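Category: Shop floor and stores
Reading time: 3 min

Re: Sorting cell at Brokton, effect on the stores bench
Posted to the list 19/08/2019

> Before our site signs anything with Trastance I would like to hear
> from a site that already has two arms on the bench. The brochure
> gives cycle times and nothing else. What happened to the people who
> did the sorting? Who clears it when it stops? Did the grades change?
> We have three on days and one on lates doing returns and kitting,
> and they have started asking me.

Taking these in the order that is easiest to answer.

The cell went in at Brokton in May. It does returned control parts only: push buttons, and the capacitors that come back in the same trays from the Drusari contract. Before that the trays were tipped out by hand on the long bench and sorted into bins by cap colour, then counted and booked. Two people per shift, standing, with rotation every two hours that in practice was not kept to.

In the first full month the cell handled 2,481 parts. A person is faster over ten minutes. Over a shift the cell comes out slightly ahead, mostly on the days when goods-in would have borrowed one of the sorters. If your case rests on speed I would look at it again.

The bench itself is plain. Parts arrive in a blue tray, which goes in the middle of the mat. Red-capped buttons go left to the red bin, yellow-capped ones right to the yellow bin. The arms work from the back, so the front edge stays free for whoever is loading.

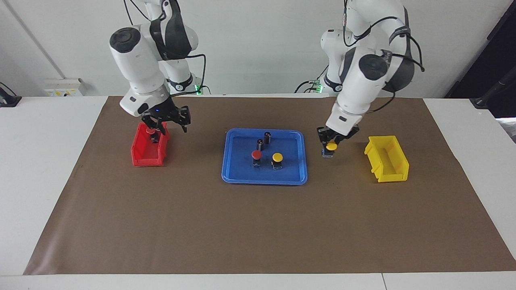
Does the operator have to stay at the bench while the arms are running? The operator has to be in the same bay and able to reach the stop, but can do booking-in or labelling at the next station in the meantime.

That arrangement took some arguing. The first version of the work instruction had one person watching the cell full time, and the two who tried it both said it was worse than sorting. We changed it after a fortnight. The current instruction is a tray change every 300 seconds at most, a bin check at each change, and a line in the log for any stop longer than 180 seconds.

On stops: we logged 212 in the first month, short ones included. Most were a part lying on its side against the rim of the tray, which the gripper would not take. The operator stands it up and restarts. Trays are now loaded with the parts upright, and this has moved a little of the handling back to goods-in — they were not pleased, and it should have been agreed with them beforehand. Put it in your plan as hours.

On jobs: no posts went. One late-shift vacancy was not filled, and I would count that as a change even though the site report did not. The remaining sorters do testing of returned buttons, which used to go out to Bozsik. It is seated work and needs a meter and a half-day of training.

On grades: the testing work was regraded, the cell operator work was not. The argument for leaving it alone was that loading trays needs less skill than sorting did. The argument against is that the same person clears faults, resets positions after a mat change and signs the log. This is still open with the union side. Settle it before the arms arrive if you can.

One smaller point. Noise is low but the bay is quieter than it was, with one person in it for much of the late shift. We have had to write a lone working check into the shift lead's round.

I can send the work instruction and the log template off list.

Recent in this list
Kitting errors before and after scan-to-bin
Lone working on lates: who checks?
Anti-fatigue matting, second round of prices
Re: Re: Returned parts, when to test and when to scrap
Regrading requests, wording that worked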